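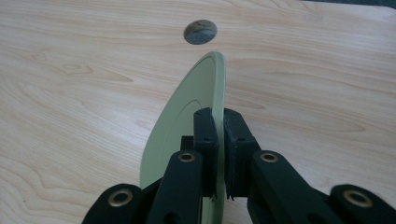 Light wood top with a round hole through it. Wavy grain like this shows every ring, so read step 4 before you oil.

How to refresh a light wood desk or tabletop

Jad Rizk, Warnlow workshop notes

Quick version for people who want it done by tonight. Long version below. Works on maple, birch, ash, beech, most pale stuff. Solid wood or a decent thick veneer. Paper-thin veneer, skip the sanding and just clean and wax.

What you need

Sandpaper, 180 and 240 grit
Sanding block (cork is nice, a scrap of wood is fine)
Dish soap, warm water, 2 clean buckets
Lint-free rags, more than you think
Clear hardwax oil or a water-based clear coat
Vacuum with a brush head
Gloves

I use the Flilon clear oil. Jaber is fine too, bit thicker, takes longer to wipe off. Don't buy the big can. A desk takes hardly any and the rest goes to jelly in the garage.

Step 1. Clear it and clean it

Everything off. Monitor arm too, yes, sorry. Pull the cables out of the hole and tape them to the leg or you'll be sanding over them.

Few drops of soap in warm water. Wring the rag out hard, damp only. Wipe along the grain, then again with plain water from the other bucket, then dry it with a rag right away. Don't leave puddles near the cable hole. The edge in there is often bare and it drinks water, swells, and then you've got a ridge for life.

Let it dry overnight if you can. Two hours minimum with a window open.

Step 2. Find out what's on it

Drop of water somewhere you won't see. Beads up, there's a finish on it still. Soaks in and goes dark, the finish is gone or nearly. Oil over old varnish doesnt work, it just sits there sticky. If you have varnish either sand all of it off or stick with varnish on top.

Not sure? Rub a bit of denatured alcohol on the underside. Gets gummy, it's probably shellac. Open the window first.

Step 3. Sand

180 first, with the grain, light pressure. Long strokes end to end. Where the grain curves around, don't try to follow it, just go the length of the board. Across the board leaves scratches that you only see once the oil is on, and then you start over.

Rings and mug marks: sand a wide area around them. If you only go at the spot you get a dip.

Then 240. Then a 600 pad if you like it silky, but go easy, too smooth and the oil won't go in.

Cable hole: wrap paper around a marker or a dowel, few turns around the inside, knock the sharp top edge back a little. Same for the outside edges of the table.

Vacuum. Wipe with a barely damp rag. Vacuum again.

Step 4. Test patch

Underside or back edge, one thin wipe of oil, leave it a day. Pale wood goes yellower with oil, sometimes a lot. If you hate it, get the water-based clear, or an oil with a touch of white in it. Griren does one. Wavy figure gets stronger with oil and weaker with white, so pick what you like.

Step 5. Oil

Thin. Thinner. Teaspoon at a time, rub it in with the grain, do a strip and move on. Wait 15 minutes, wipe ALL of it off with a clean rag. If it feels tacky you left too much on.

Do inside the hole with a cotton swab. Do the underside as well, one coat, helps stop the top cupping.

Second coat next day. Third only if it drinks the second.

IMPORTANT: oily rags can catch fire on their own. Lay them flat outside to dry or drop them in a tin of water with a lid. Never balled up in the trash.

Step 6. Leave it alone

Light use after a day or two. No hot cups, no rubber feet, no mouse pad for a week. Rubber feet are the worst, they leave gray dots that go right trough a fresh finish. Felt pads after that.

Upkeep

Damp cloth, dry cloth. No spray polish. One thin coat a year, I do mine in October before the heating goes on.

Common problems

Sticky after two days: wipe with a rag and a little fresh oil, then buff dry.
Feels furry: grain raised. Quick pass with 240, wipe, one more coat.
Dark patch by the hole: water got in. Let it dry a week, sand, re-oil. Might not come out all the way.
White haze: usually damp air, comes back clear most times if you wait.

Next up: filling a cable hole you don't want anymore.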